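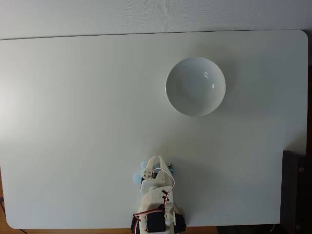 12月　作業ノート：国防委員会の議事録コーディング（Promilus 第二段階）

午前9時半から作業開始。今日の目的は、Barska文書群の議事録について、二人の判定が一致しなかった箇所を読み直すことです。Fitriani Rajuさんと私がそれぞれ別々に判定した発言は全部で282件あります。そのうち、分類が食い違ったものは76件でした。一致した割合を計算すると73パーセントです。悪い数字とまでは言えませんが、このまま本番の表に入れるのは早いと思います。

前回のノートを読んでいない人のために、手順を一度書いておきます。対象は、国防予算を審議する委員会での、議員の質問と、国防省側の答弁です。一つの質問とそれに対する答弁を一組にして、一件と数えます。答弁のほうに「完全回答」「部分回答」「先送り」「拒否」のどれかの印を付けます。質問のほうには、内容が金額についてか、装備についてか、人員についてか、その他かの印を付けます。今日問題にするのは答弁の印だけです。質問の印はほとんど一致していて、話し合う必要はあまりありませんでした。

食い違いの内訳

最初に、76件を種類ごとに分けました。一番多いのは「部分回答」と「先送り」の間の食い違いで、これが30件です。残りは「先送り」と「拒否」の間のもの、「完全回答」と「部分回答」の間のもの、それから単なる入力の間違いです。入力の間違いは私のほうに多くて、恥ずかしいですが、行が一つずれて印が付いている所が続いていました。おそらく昼休みのあとに始めた部分です。これは話し合いをしないで直しました。直す前の表は「旧」という名前を付けて残してあります。消さないでください。

「部分回答」か「先送り」か

典型的な答弁を一つ写しておきます（私の訳です。原文は議事録の付録にあります）。

「お尋ねの維持費につきましては、年度の前半の分はすでに執行しております。後半の分は現在精査しているところでありまして、まとまり次第、委員会に報告いたします。」

私はこれを「部分回答」にしました。前半の分については執行したという事実を答えているからです。Fitrianiさんは「先送り」にしました。議員が聞いていたのは金額であって、執行したかどうかではない、という理由です。質問をもう一度読みましたら、確かに「いくらか」と聞いています。執行したという情報は、聞かれていない情報でした。この件はFitrianiさんの判定が正しいと思います。

ここから次の規則を作りました。答弁の中の情報を数える前に、質問が何を求めているかを一語で書く。例えば「金額」「時期」「理由」「責任者」です。答弁にその一語に当たるものが少しでもあれば「部分回答」、なければ、ほかの情報がどんなに詳しくても「部分回答」にはしない。この規則で30件を読み直して、ほとんどがすぐに決まりました。

決まらなかったのは、一つの質問の中に質問が二つ以上入っている場合です。議員は持ち時間が短いので、まとめて聞くことが多いです。「いくらで、いつ契約し、なぜ競争入札にしなかったのか」という形です。これに対して、時期だけを答えて残りは後日、という答弁が来ます。求めているものが複数で、一つには答えていますから、規則の通りなら「部分回答」です。しかしFitrianiさんは、中心の質問は「なぜ」であって、金額と時期はその前置きだと言います。私も読んでいてそう感じますが、感じることと、判定の規則に書けることは別の問題です。誰が読んでも同じ「中心」を選べるかどうか、自信がありません。

当面、次のようにします。複数の質問がある場合は分けないで一件のままにし、「部分回答」とし、備考の欄に「複」と書く。後で「複」だけを取り出して、別に分析できるようにしておきます。分けて数えると、発言の長い議員の件数だけが増えてしまい、それはもっと困ります。

「先送り」か「拒否」か

こちらは件数は少ないですが、分析の上ではもっと大切です。私たちの論文の主な問いは、議会が軍の予算についてどの程度まで答えを引き出せるか、ということですから、拒否の件数が動くと結論も動きます。

困るのは丁寧な拒否です。例えば「事柄の性質上、公開の場では詳しく申し上げることを控えさせていただきたい」という答弁があります。Fitrianiさんは「拒否」、私は「先送り」でした。私の考えは、「公開の場では」と言っているのだから、非公開の会議で答える可能性を残している、というものです。Fitrianiさんの考えは、非公開の会議を開く約束をしていないのだから、先送りとは呼べない、というものです。

午後1時にVusumuzi Mthembuさんに入ってもらって、三人で相談しました。Vusumuziさんは前に地方議会の記録を扱った経験があり、そのときは「次の行動が示されているか」を基準にしたそうです。つまり、報告書を出す、書面で答える、次の会議で説明する、非公開の会議を求める、のような行動が一つでも言葉になっていれば「先送り」、何も示されていなければ「拒否」とします。期限はなくてもよい。この基準はとても使いやすいと思いました。読む人の印象にあまり頼らなくてもいいからです。

この基準に従えば、上の例は「拒否」になります。私の判定を直しました。

ただし、委員長が間に入って「それでは理事会で扱いを協議します」と引き取った場合はどうするか、という質問が残りました。行動は示されていますが、示したのは国防省ではありません。Vusumuziさんは、答弁者の言葉だけで判定し、委員長の発言は備考に「長」と書くのがいいと言いました。Fitrianiさんも賛成です。私は少し迷いましたが、賛成しました。迷った理由を書いておきますと、実際の議会では、委員長が引き取ることを国防省が前もって知っていて、そのために短い答弁をしている場合があるように見えるからです。しかし、それは議事録からは確かめることができません。

「検討」という言葉について

私にとって一番難しかったのはこの言葉です。日本語でノートを書くときに、原文の三つの違う動詞を、私は全部「検討する」と訳していました。Fitrianiさんに指摘されて気が付きました。一つは「調べる」に近く、一つは「考慮に入れる」に近く、もう一つは「聞いておく」くらいの意味しかありません。最後のものは次の行動とは言えません。今後、訳すときは「調査する」「考慮する」「承る」と分けて書きます。古い訳の中の「検討」は、原文に戻って一つずつ直す必要があります。これは私がします。検索すれば見つかりますので、時間はそれほどかからないと思います。

「承る」は、答弁だけがそれで終わっているなら「拒否」にします。少し厳しい感じがしますが、三人の意見は一致しました。

Dhanialの検索の不具合

Dhanialの検索画面で、補正予算の審議だけが出てこない問題はまだ続いています。委員会名の欄に「補」の印が付いている会議が、絞り込みの条件を入れると全部消えます。条件を入れないで、日付の順に並べると出てきます。したがって、今までの検索で「該当なし」と記録した部分は信用できません。私の担当の範囲では3件の会議が抜けていました。すぐに追加しましたが、判定はまだしていません。Fitrianiさんの範囲も見る必要がありますので、やり方をここに書きます。

絞り込みを全部外す。
並べ方を「開催の古い順」にする。
会議の一覧を書き出して、手元の一覧と並べて比べる。
手元にない会議があったら、番号の欄の末尾に「b」を付けて追加する。番号を途中に入れないこと（後ろの番号が全部ずれます）。

Dhanialの窓口には先週メールを送りました。返事はまだありません。返事が来ましたら、このノートに写します。

頁の数え方

小さいことですが、もう一つ。Barska文書群の議事録は、途中から頁の付け方が変わっています。前の時期は会期を通して続けて番号を付けていますが、後の時期は会議ごとに一頁から始まります。引用するときに頁だけを書くと、どの会議か分からなくなります。必ず会議番号と頁を一緒に書いてください。私の表の中にも、頁だけのものがたくさん残っています。

付録の資料（国防省が後から書面で提出した表など）は、頁がない場合があります。その場合は「付」と書いて、表の題を短く写します。書面の回答を、もとの質問と結び付けるかどうかは、まだ決めていません。結び付ければ、「先送り」がその後どうなったかが分かりますので、とても価値があると思います。しかし作業の量が大変多くなります。Vusumuziさんは、先に小さい範囲で試してから決めましょうと言っています。

Larkunmontでの報告について

Larkunmontの研究会で中間報告をする件ですが、今の段階では割合の数字を出さない、ということにしました。出すのは手順と、食い違いの例だけです。以前の要旨に「議会の質問の多くは実質的な答えを得ていない」という一文がありましたが、これは判定を直す前の表から書いたものですから、削除します。方向は変わらないかもしれませんが、まだ言えません。

それから、要旨の中で「軍」と「国防省」を混ぜて使っている所があります。答弁しているのは、大臣の場合、文官の局長の場合、制服の幹部の場合があります。私たちの表には答弁者の欄がありますから、分けようと思えば分けられます。Fitrianiさんの印象では、制服の幹部のほうが、装備の質問には具体的に答え、人員の質問にはあまり答えないそうです。面白いと思いますが、印象ですので、数えてから書きます。

報告の言葉は英語で、配る資料は日本語と英語の両方です。日本語の資料は、どなたかに見ていただきたいです。特に「拒否」という言葉が強すぎないかどうか心配しています。「不回答」のほうが中立的でしょうか。しかし「不回答」にすると、「先送り」も回答していないのですから、区別が見えにくくなります。今のところ「拒否」のままにしています。

再判定について

規則が変わりましたから、すでに一致していた件も、本当は見直さなければなりません。二人とも同じ間違いをしている場合があるからです。特に「検討」の訳で判断した件は危ないです。全部をやり直すか、一部を抜き出して見るかを相談して、「先送り」で一致した件だけを全部見直すことにしました。新しい基準で動く可能性があるのは、主にそこだからです。「完全回答」は触りません。

見直しは互いの判定を見ないで行います。表の共有を一時的に止めますので、Fitrianiさんは自分の写しを使ってください。終わるまで、個別の件についての話はしないことにします（今日の昼のように、つい話してしまいますので）。

残りの仕事

私：「検討」の訳を原文に戻って直す。追加した会議の判定。表の頁の欄に会議番号を入れる。
Fitrianiさん：補正予算の会議が抜けていないかの確認。「先送り」の見直し。
Vusumuziさん：規則の文章を読んで、分かりにくい所に印を付ける。書面回答を試す範囲の案。
三人で：「複」の件の扱い。要旨の新しい版。

午後5時10分、終わり。規則の新しい文章は共有の場所の「判定規則」に入れました。古い版の上に書かないで、下に足してあります。「長」の備考の書き方だけ、まだ例がありませんので、よい例を見つけた人は会議番号と頁を付けて足してください。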